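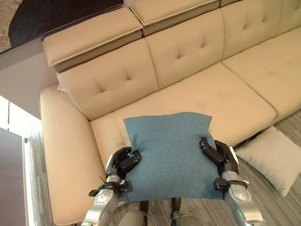 Two-handed pillow pickup on the Stakach build

adi_sembiring
Sat 28 April
Big day in the shared shop! The teal-blue pillow is now the test piece for two-handed grabs, and I love working on this part. Both hands have to press in from the sides at the same time or the thing folds up like a taco. I'm on version 3 of the grip code and the wrist straps are staying.

vonar96
Love it. Are you closing on finger position or on motor current?

adi_sembiring
Current, with a cap. Position alone squashed the soft ones and dropped the firm ones. Next on the list is finding a pillow on the carpet, leaning on the front of the sofa — way harder than one lying flat on a seat.
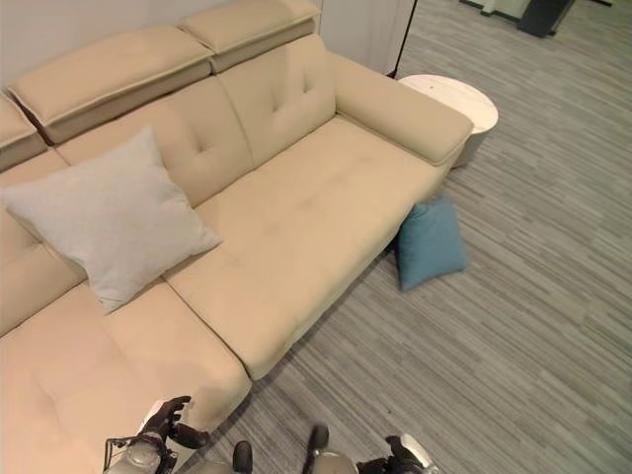
Leilani Bellamy
I'd drop the current cap and go back to position, with softer fingertips. Caps drift as the motors warm up, and you'll be tuning forever.

adi_sembiring
Not sold on that! I logged 146 grabs last week and the drift was tiny. Softer tips I'll try, though.

vonar96
With Leilani on the tips, with Adi on the cap. Can you post the log?

adi_sembiring
Tonight, after I clean up the column names.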